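About Plodwood

Plodwood is a small workshop in Bostodstead. We are six people, and we keep robot arms running for schools and training centers that do not have a technician of their own. Ildikó Gál started the company after many years in machine maintenance. Szu-yu Yuen joined her in October to take care of the software side.

Most of our days go to one cell, which we call Jakab. It is our own arm on a white table, and every new procedure is tried on Jakab before we bring it to a customer. After each 1,000 picks we stop it, clean the fingers, check the screws at the wrist and write the result in the service book. Mawuli Ackah keeps this book and he is strict about it – an empty line is not accepted. 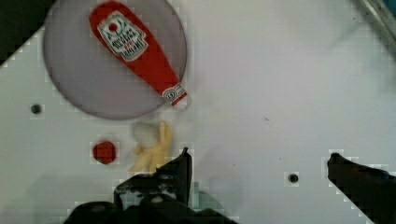

Finger alignment is the work we are asked for most often. If one finger closes a little before the other, the part turns in the grip and the arm puts it down in a wrong place. For setting up we use simple toys with very different shapes. A ketchup bottle lying flat across a round plate is a good test, for it is wide at one end and narrow at the other, and the small yellow banana is curved, so the fingers must meet it at the right angle. Dorottya Győri teaches this method in our course, which takes 24 hours of practice.

Visitors are welcome in the workshop. Please write to Ildikó first, so that Jakab is not in pieces when you come.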